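The jar drawer

Every household has a place where empty jars go to wait. Ours used to be a shelf. Then it was a drawer, and by May it had taken over the cupboard where the good plates lived.

Bonifacio Bravo is unmoved by this. He ran the storage counter at Grusanon for 22 years, and he has seen people weep over lids. "You keep the jar because it's clear," he told me. "You can see there's nothing in it, and you think, well, there could be." He owns 76 himself, all of them, he says, in use. I asked what was in the one by the phone. He changed the subject to mirrors.

Small mirrors are the other thing he can't pass up. His theory is that a tabletop needs one item that holds stuff and one that shines, and after that you should stop. I have never known him to stop.
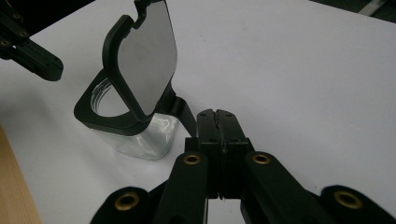
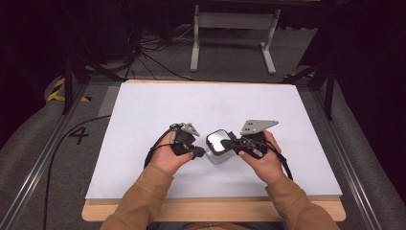

Top: a glass jar and a small tilting mirror on a pale tabletop. Bottom: a clear plastic container with a glossy black lid.

Unai Esteban, who shares a workroom with him in Hultham, leans toward plastic. It doesn't ring when you set it down, and a square lid will stack — a round one just thinks about it. The two men have been arguing this point for eight years, mostly over lunch.

I went home and pulled everything out of the cupboard. The plates are back. The jars are on the floor of the hall, sorted by size, and I've told my family it's temporary. Bonifacio has offered to take the tall ones.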